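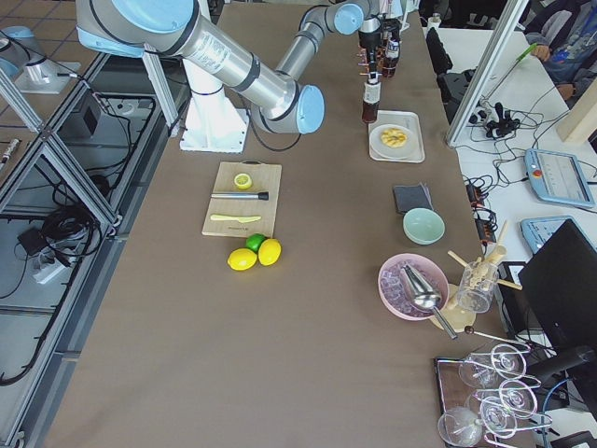

**How much simple syrup do I make for a party?**

One ounce per drink covers most sours and fizzes, then add a bit for spills. Thirteen guests, two drinks each, call it a quart and you're fine.

OK, the rest of it. Typing this up fast, Gunvor Nyberg asked for the recipe twice now and I keep losing the card.

## What you need

- 3 cups white sugar
- 3 cups water
- saucepan, spoon, funnel
- clean bottles with caps (boil the bottles, let them drip dry)
- masking tape and a pen

## Basic syrup

1. Water in the pan, medium heat. Not boiling. Just steaming.
2. Sugar in, all of it. Stir till you can't see grains.
3. Off the heat. Lid on. Leave it 15 minutes.
4. Funnel into bottles while still warm. Cap when cool.
5. Tape on each bottle, name and date. Do it now, you will forget.

Keeps a month in the fridge. Cloudy = toss it.

## Rich syrup

Same thing but 2 parts sugar to 1 part water. Thicker, lasts longer, good in an old fashioned. Use half as much. I forgot that once at the Dalen street party and everyone got pancake topping.

## Flavors

Add at step 3, strain before bottling.

- **Ginger:** a fat thumb of it, sliced thin, skin on is fine. Leave it 30 min instead.
- **Mint:** big handful. Pull it out after 15 or it tastes like lawn.
- **Lemon peel:** 6 strips, no white part. The white part is bitter.
- **Rosemary:** one sprig. One!! Siv Ljungberg did four and it was like drinking a hedge.
- **Honey:** swap it for the sugar, equal parts with warm water, no simmering. Shake it in a jar.

## Couple of problems

*Crystals on the bottom.* Sugar didn't all melt. Stand the bottle in hot water, swirl, good as new.

*Too thick to pour.* It boiled off. Splash of hot water, shake, check again.

*Drink too sweet.* More lemon, dont add more booze. Half an ounce at a time and taste inbetween.

*Ran out mid party.* Equal sugar and hot tap water in a jar, shake hard for a couple minutes. Works ok.

Next batch is Wed 23 August, ginger and plain. If you have spare bottles with caps, drop them on my porch before then.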